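4 Großes Grün: Zur Randstellung des Blattes beim Tischschmuck

4.1 Vorbemerkung zum Material

Wer Menschen beim Schmücken eines Tisches zusieht, lernt zunächst vor allem etwas über das Beiseitelegen. Im vorigen Abschnitt war von den Blüten die Rede, für die sich in beiden Teilkorpora stets jemand zuständig fühlte. Dem breiten Einzelblatt ging es anders. Es gehört in der Literatur zu den »Füllstoffen«, ein Begriff, den man sonst eher aus der Papier- und der Futtermittelindustrie kennt und der den Rang der Sache recht genau angibt. In den Lehrheften, die wir in der Werkstatt Navano durchgesehen haben, kommt das große Blatt meist im letzten Drittel vor, zwischen Moos und Draht, und wird dort mit dem Satz eingeführt, es »beruhige« das Arrangement. Unsere Protokolle legen nahe, dass es die Beteiligten keineswegs beruhigt.

Grundlage der folgenden Überlegungen sind 236 Handhabungsepisoden aus den Sitzungen des Frühjahrs, die mit dem Kategorienschema Numer kodiert wurden. Als Episode gilt jede zusammenhängende Befassung mit einem einzelnen Pflanzenteil, vom Aufnehmen bis zum Ablegen oder bis zu dem Punkt, an dem sich die Gruppe einem anderen Gegenstand zuwendet. Letzteres musste als eigener Code nachgetragen werden. In der ersten Fassung des Schemas war man davon ausgegangen, dass jede Handlung ein Ende hat. Die Kodierung lag bei zwei Personen; strittige Fälle entschied Maj-Britt Hedlund, die den Vorteil hatte, bei den Sitzungen nicht anwesend gewesen zu sein und daher keine Sympathien für einzelne Gestecke zu hegen.

4.2 Blatt und Beere

Breite Blätter und rote Beeren gelten als sichere Kombination. Der Farbkontrast ist stark, die Größenverhältnisse sind klar, und selbst wer sich für unbegabt hält, kann damit nach Auskunft der Lehrhefte »kaum etwas falsch machen«. In den Sitzungen wurde dieser Satz häufig zitiert, meist kurz bevor eine längere Diskussion begann.

Das Problem liegt in der unterschiedlichen Zumutung, die beide Materialien an ihre Umgebung stellen. Beeren und beerenartige Früchte lassen sich häufeln. Man kann eine wegnehmen oder eine dazulegen, ohne dass jemand nach einer Begründung fragt. Das Blatt dagegen hat eine Ober- und eine Unterseite, eine Spitze und einen Ansatz, und wer es dreht, hat bereits eine Meinung geäußert. Die Richtung der Spitze erwies sich in unserem Material als der mit Abstand ergiebigste Gesprächsgegenstand. Zeigt sie zur Tischkante, so »läuft das Gesteck aus«; zeigt sie zur Mitte, »stößt es sich«. Beide Formulierungen stammen aus derselben Sitzung und wurden, wie die Tonspur belegt, innerhalb derselben Minute von derselben Teilnehmerin vertreten.

Hinzu kommt die Schauseite. Ein Blatt mit deutlicher Äderung verlangt gewissermaßen, gelesen zu werden. Die Mittelrippe gibt eine Achse vor, an der sich alles Übrige messen lassen muss, auch die Beeren, die bis dahin unschuldig herumlagen. Auf einem glänzenden Tisch verschärft sich die Lage, denn die Platte wirft Licht zurück und das matte Blatt schluckt es. Man sieht dann sehr genau, wo das Blatt liegt, und kann sich schlecht darauf hinausreden, es sei noch nicht endgültig.

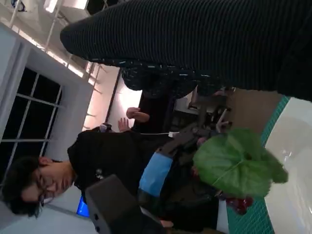 Abb. 3: Breites Blatt mit heller Mittelrippe, Spitze nach rechts; unter dem Blattansatz dunkelrote, glänzende Teile, rechts die weiße Tischplatte.

Abbildung 3 kann für den Zustand stehen, den wir im Kodierhandbuch als »Schwebe« führen: Das Blatt hat eine Richtung, aber noch keinen Platz. Die Adern laufen auf der leicht gewellten Fläche auseinander, die roten Teile sitzen dicht unter dem Ansatz vor grünem Untergrund, und damit wäre die im Lehrheft empfohlene Nachbarschaft eigentlich hergestellt. Bemerkenswert ist die Enge. Gespreizte Finger und eine zweite, eingekrümmte Hand, dazu dunkler Stoff aus nächster Nähe, ein Gesicht mit schmaler Brille, den Blick nach unten gerichtet: Der Raum um ein Blatt ist ein sozialer Raum, und er ist kleiner, als die Grundrisszeichnungen der Werkstatt vermuten lassen. Das dünne weiße Kabel gehört zu keiner der uns bekannten Stilrichtungen.

4.3 Formen des Zögerns

Wir unterscheiden in Anlehnung an die Notation Sullska zwischen dem kurzen und dem langen Zögern. Das kurze Zögern ist handwerklich. Es dient der Prüfung des Untergrunds, der Neigung, des Abstands zum Nachbarmaterial, und es endet mit einer Ablage. Das lange Zögern ist von diesen Aufgaben weitgehend entlastet. Als Schwelle haben wir 10 Sekunden angesetzt, ein Wert, gegen den sich vieles einwenden lässt und für den spricht, dass beide Kodierenden ihn ohne Rückfrage anwenden konnten.

Bei Beeren und anderem Kleinmaterial trat langes Zögern nur vereinzelt auf, bei den großen Blättern dagegen regelmäßig. Die naheliegende Erklärung, große Dinge seien eben schwerer unterzubringen, hält der Durchsicht der Protokolle schlecht stand. Zweige, die den halben Tisch beanspruchten, wurden zügig abgelegt und danach nie wieder erwähnt. Ein Zweig, so scheint es, darf unordentlich sein. Er kommt von draußen und benimmt sich auch so. Vom Blatt erwartet man Haltung.

Aufschlussreich sind die sprachlichen Begleiterscheinungen. In der Phase der Schwebe häufen sich Modalpartikeln (»halt«, »eher mal«, »vielleicht doch«) sowie Zeigegesten, deren Ziel sich auch nach wiederholtem Ansehen nicht bestimmen lässt. Eine Teilnehmerin schlug vor, das Blatt »einfach mal hinzutun«. Auf Nachfrage, wohin, antwortete sie: »Da, wo es hinwill.« Der Vorschlag fand allgemeine Zustimmung. Das Blatt äußerte sich nicht.

Von diesem kollektiven Zögern ist das Nachrücken zu trennen. Damit bezeichnen wir die minimale Lageveränderung eines bereits abgelegten Blattes durch eine Person, die an der Ablage nicht beteiligt war. Sie geschieht fast immer schweigend und mit einem einzigen Finger. In 20 Episoden folgte auf ein Nachrücken ein zweites, das den ursprünglichen Zustand annähernd wiederherstellte. Ob die erste Person die zweite Korrektur bemerkt hat, lässt sich dem Material nicht entnehmen. Die Stille auf der Tonspur lässt beide Lesarten zu, wobei eine davon freundlicher ist.

4.4 Der Tisch als Mitspieler

Die Lehrhefte behandeln die Tischfläche als neutral. Gemeint ist damit offenbar, dass man sie vor Beginn leer räumt. In der Praxis der Sitzungen erwies sich diese Forderung als Ideal von beträchtlicher Reinheit. Zwischen das Pflanzenmaterial gerieten Gegenstände, die weder zum Gesteck noch zum Werkzeug zählten und die im Verlauf dennoch Einfluss nahmen. Ein Notizzettel, auf dem zufällig ein Blatt zu liegen kam, wurde bis zum Ende der Sitzung nicht mehr entfernt; die Komposition hatte sich inzwischen auf ihn verlassen. Im Raum Boutros, wo an schmaleren Tischen gearbeitet wurde, verlagerte sich ein Teil des Materials auf Stühle und von dort, wie man hört, auf Kleidung.

Die helle, glatte Platte begünstigt zudem eine Arbeitsweise, die wir als Schieben kodiert haben. Ein Blatt wird dabei so wenig wie möglich angehoben und über die Fläche an seinen Ort geführt. Das wirkt bescheiden und ist schnell, führt aber dazu, dass kleineres Material vor der Blattkante hergetrieben wird. Auf diese Weise entstanden mehrere Beerenhäufungen, die in der abschließenden Gesprächsrunde als bewusste Setzungen gewürdigt wurden. Wir haben darauf verzichtet, das richtigzustellen. Eine Teilnehmerin sprach von einem »Akzent«, was in der Sache zutrifft.

Auch die Frage, von welcher Seite man an den Tisch tritt, ist weniger trivial, als sie klingt. Wer über Kopf auf ein Arrangement blickt, sieht andere Richtungen als die Person gegenüber, und die Wörter »vorn« und »oben« waren in den Sitzungen von begrenztem Nutzen. Am Donnerstag der zweiten Sitzungswoche einigte sich eine Gruppe darauf, die Fensterseite fortan »oben« zu nennen. Die Vereinbarung hielt etwa 6 Minuten. Danach kehrte man zum Zeigen zurück, mit den bekannten Folgen für die Bestimmbarkeit des Ziels.

4.5 Einschränkungen

Einiges spricht dagegen, die Befunde allzu großzügig auszulegen. Die Teilnehmenden wussten, dass ihnen zugesehen wurde, und ein Teil des Zögerns mag der Höflichkeit geschuldet sein. Ferner wurde in sämtlichen Sitzungen gruppenweise gearbeitet. Wie lange ein einzelner Mensch allein mit einem Blatt braucht, wissen wir nicht. Ein informeller Versuch der Erstautorin in ihrer eigenen Küche ergab einen so hohen Wert, dass er hier nicht berichtet wird.

Ungeklärt bleibt auch der Einfluss der Sorte. Die Bestelllisten führen das großblättrige Material summarisch als »Grün, breit« auf, und die Rückfrage beim Lieferanten erbrachte die Auskunft, es habe sich um das übliche gehandelt. Für die Frage der Mittelrippe wäre das durchaus von Belang. Blätter mit heller, deutlich abgesetzter Rippe scheinen länger in der Schwebe zu bleiben als einheitlich gefärbte, doch wurde dieses Merkmal erst ab Mai gesondert erfasst, und die frühen Protokolle sprechen durchgehend von »dem Blatt«, als habe es nur eines gegeben.

Hedlund hat in der Diskussion des Entwurfs eingewandt, die Kategorie der Schwebe vermische zwei Dinge, nämlich das Fehlen eines Platzes und das Fehlen einer Entscheidung. Der Einwand ist berechtigt. Für die Kodierung hätte er allerdings verlangt, dass man den Beteiligten ansieht, ob sie noch überlegen oder schon auf jemand anderen warten. Die beiden Zustände gehen mit derselben Körperhaltung einher, und in mindestens einem Fall befanden sich alle Anwesenden gleichzeitig im zweiten. Die betreffende Episode wurde unter »Befassung mit einem anderen Gegenstand« abgelegt, nachdem jemand Kaffee geholt hatte.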